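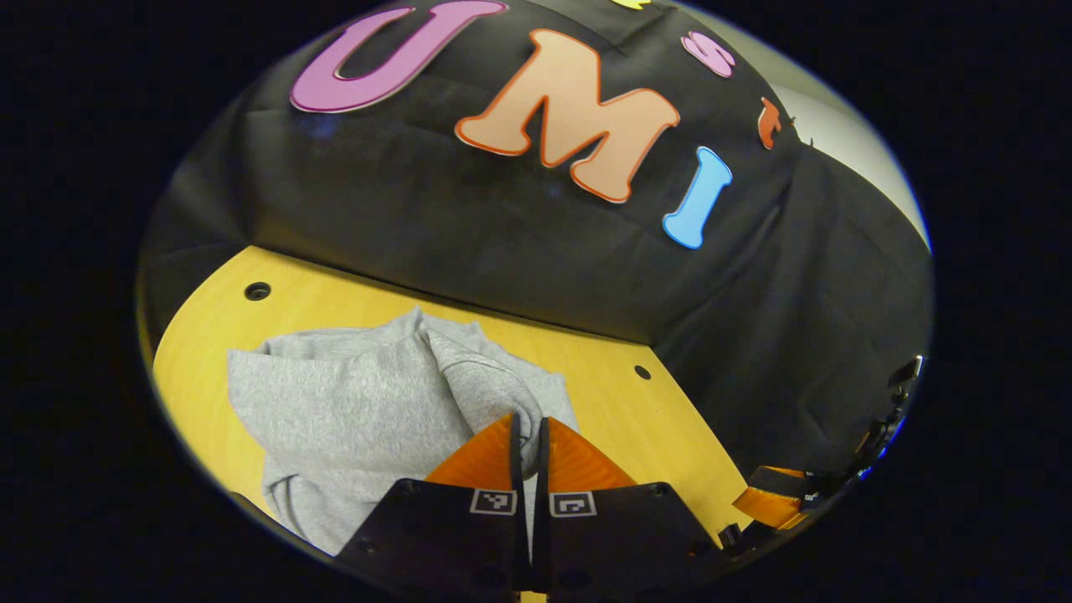
One of the helpers at the Kitulell hall asked last May whether a sign on cloth could ever be read from the back row, and whether we shouldn't just print one.

Start with that question. Then go to the foam letters.

Cloth first. Black hides creases from a distance but shows lint, so brush it down before the doors open. Draped over something boxy it slopes, and letters on a slope lean. The U leans here. Fine for a table, less so for a stage.

Size next. The M is the largest, the U is pink, the I is light blue. Three big letters carry the word: UMI. Each has an outline in another shade – mention that the outline helps against black. The smaller shapes are for people standing close.

Pause. Ask who has done a table for the Bridotia fair.

Then the table itself. Leave the sweatshirt on the wood for now and come back to it under folding: shake out, sleeves in, bottom hem up to the collar. Do it slowly, twice.

Costs, if asked: the Lorard order was 141 letters, and we have used it for 3 events. Storage is one flat box. Cloth gets rolled – folding it leaves lines that take days to drop out.

Handout is at the door, 300 copies. Next slot is the Mao group, so finish on time and clear the front table.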